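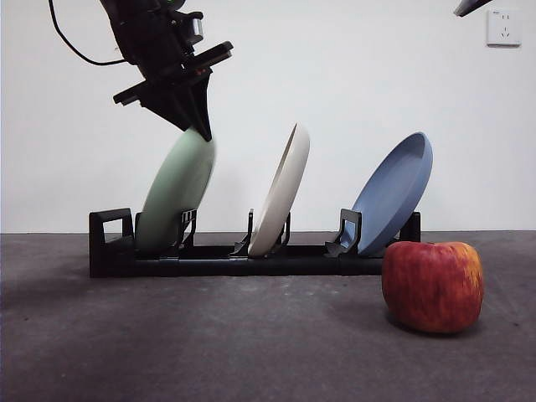 Godwood Robotics Club, Equipment Planning Group

Equipment planning for tabletop manipulation

Equipment planning for tabletop manipulation is the process of choosing, pricing and scheduling the purchase of small robot arms and the items used with them. It applies mainly to school departments, clubs and small laboratories that work on handling household objects such as plates, dish racks and fruit. The arm is usually the largest single cost, but mounts, cameras, power supplies, spare parts and workspace furniture are part of the same budget.

Background

At Godwood, equipment was bought piece by piece until the club adopted a single yearly plan. The plan is drafted in November and covers the following calendar year. Its current version is dated 2020-04-18 and replaced a draft that listed arms and grippers but left out cabling and replacement fingers.

Cost categories

The plan divides spending into 3 categories. Capital items are arms, controllers and computers. Consumables are parts expected to wear out, including finger pads, cables, fasteners and servo gears. Task objects are the things the robot handles. Plates and racks are cheap compared with the hardware, and are bought in duplicate so that a broken piece can be replaced by one of the same size and color. Fresh fruit is paid for from petty cash and does not appear in the plan.

The consumables line is set at 400 dollars. Requests above that amount are held over to the next plan unless an arm is out of service.

Choosing a gripper

A plate held by its rim calls for a different grip than an apple resting on a flat surface. The rim is thin and needs fingers that close fully, while the apple needs a wider opening. Buyers compare the maximum opening, the closed gap and the price of replacement fingers. Two designs were compared for the Godwood plan, the Jirkar and the Lasov. The Jirkar opens wider, and the Lasov has fingers that can be changed without removing the gripper from the arm. The Lasov was selected. 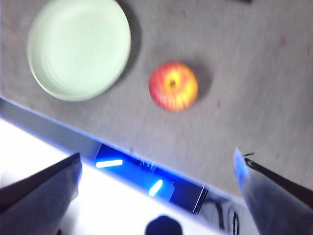 Cameras are budgeted separately from the arm. A wrist camera moves with the gripper and needs a cable long enough for the full reach of the arm, with slack at each joint. A fixed camera needs a stand or bracket. Both types are listed with their cables and mounts, as leaving these out was the most common error in earlier requests.

Ordering and delivery

Orders are placed through Stelmakh, a parts supplier. Delivery of a complete arm is planned at 32 days and delivery of spare fingers at 37 days, the fingers being made to order. Spares are therefore ordered together with the arm.

See also

Workspace layout
Spare parts register
Gripper maintenance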